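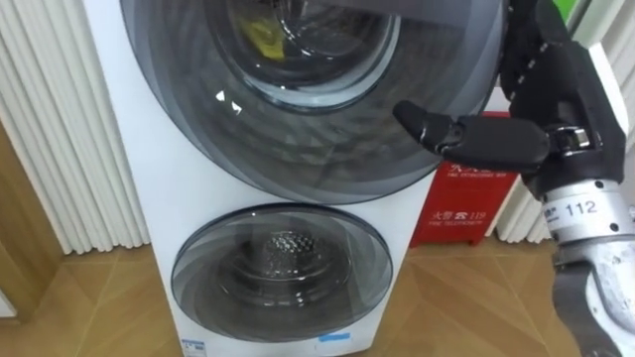

Skelteo opens orders for Vesside laundry package

Skelteo has opened orders for Vesside, a software and service package that lets a humanoid or a fixed arm work a front-loading washing machine: open the door, load or empty the drum, close the door and confirm the latch. The package was previously limited to pilot customers. It is sold by subscription at $875 per robot per month, or $800 on an annual contract, and the first installations are scheduled for November.

No robot is included. The customer supplies the robot, the hand or gripper and at least one head or wrist camera. Skelteo supplies the control software, a setup tool, a library of door and latch profiles and a remote commissioning session. Acharya will handle on-site installation for customers who want it, under a separate contract. Skelteo did not publish a price for that part.

Vesside runs on a workstation connected to the robot's own controller. It does not replace the maker's balance or arm control. It sends wrist targets, grip commands and force limits, and reads back joint positions and motor current. Robots with a wrist force sensor can use it directly. Those without one fall back on current readings, which the documentation describes as adequate for door work and poor for judging a grip on thin fabric.

The door routine is the most developed part of the release. The setup tool asks the operator to mark the hinge side, the grip point on the rim and the outer edge of the door at full opening. From these it fits an arc and plans the wrist path along it. During the pull the controller holds the path loosely and lets measured force correct it, so a small error in the marked hinge position does not load the hinge. If the force passes the set limit before the latch lets go, the hand releases and the attempt is logged as a failure. A retry starts from a fresh camera view.

Stacked units are covered, with a limitation. Each door is treated as a separate appliance with its own profile, and the software will not plan a path past an open door. The operator has to put a close step between jobs on the upper and lower drums. Skelteo said a combined profile is in development and gave no release target.
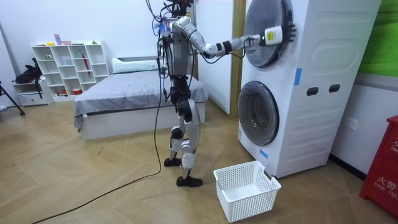 Kavitha Bangera, commenting on the announcement, asked how much of the setup has to be repeated if the washer is moved. In her experience with an earlier arm-based product, shifting the machine by a hand's width meant marking every point again, and the time lost canceled out most of the benefit. She added that a monthly price is hard to judge without knowing how many setup hours go with it.

Skelteo answered in the same thread that the door profile is stored relative to the machine and only the machine's position needs to be found again. This is done by touching two points on the front panel or by detecting a marker fixed to it. Robots that walk between jobs repeat the check every time they arrive. The company did not give a time for the procedure.

Loading and emptying use a different method. The software segments fabric seen through the drum opening, picks a grasp point on a raised fold and lowers the fingers toward it. There is no attempt to identify garments. Items are taken one grasp at a time, and a grasp that brings out two pieces counts as a success. After each removal the camera takes another look into the drum, and the routine ends when nothing is detected on two looks in a row. Dark fabric against a dark seal is listed among the known problems. So is anything lying flat on the drum wall behind the front lip, where a head camera may have no line of sight.

Multi-fingered hands and simple grippers are both supported, but they do not get the same functions. With a multi-fingered hand, Vesside can hook the thumb or fingers behind a door rim and pull. With a gripper it needs a rim or handle that the fingers can close on, and doors without one require an adapter pad. For fabric, the documentation recommends a gripper with narrow fingers and gives separate force defaults for each type. Switching end effectors calls for a new tool calibration. Existing door profiles are kept, although the grip point must be checked again.
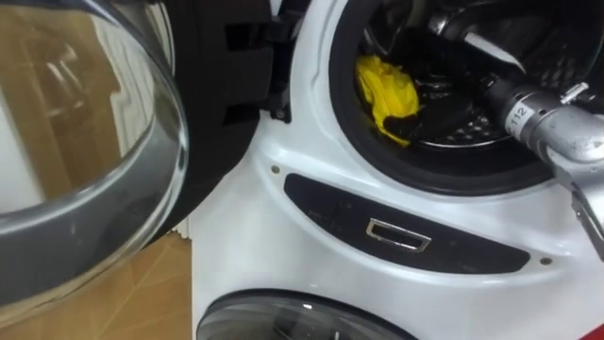
Upper drum with door open, yellow and black cloths inside.

Job records are written in the Alach log format, which stores camera frames, wrist position, grip state and force on one clock. The same viewer is used for setup and for fault review. A failed door pull can be stepped through to the point where the force limit tripped, and the limit or the arc can be edited there and sent back to the robot. Logs stay on the customer's workstation unless sharing is turned on. Support cases require the log for the failed job, but not the rest of the day's records.

According to Skelteo, the shipping version was checked on 327 door cycles during the pilot. The release notes do not break that figure down by appliance or by end effector, and they do not state how many cycles needed a retry. No corresponding figure is given for fabric handling. Buyers comparing Vesside with a custom integration will probably want both before signing for a year.

Controls are handled only in part. Vesside can press a start button whose position was marked during setup, and it can read a simple indicator light. It does not read text displays or choose a program. Detergent drawers are excluded from this release, both opening and filling. A person or a dosing system has to cover that step, which makes the package better suited to drying, transfer and unloading work than to a complete wash cycle without staff.

The safety section of the manual is short. The robot has to be in a marked area during automatic operation, and a stop control must be within reach of the operator. The software halts if the robot controller reports a fall, a lost camera or a lost connection. It does not detect people. Sites where staff share the floor with the robot need their own protective measures, and Acharya lists a site review as a condition of its installation contract.

The subscription includes updates, new door profiles and remote support during business hours. Customers can submit a machine that is not in the library by recording five manual openings through the setup tool. Skelteo then builds the profile and returns it for testing at no added charge. Existing pilot users keep their current terms until their agreements run out and can export all profiles and logs before moving to the new version.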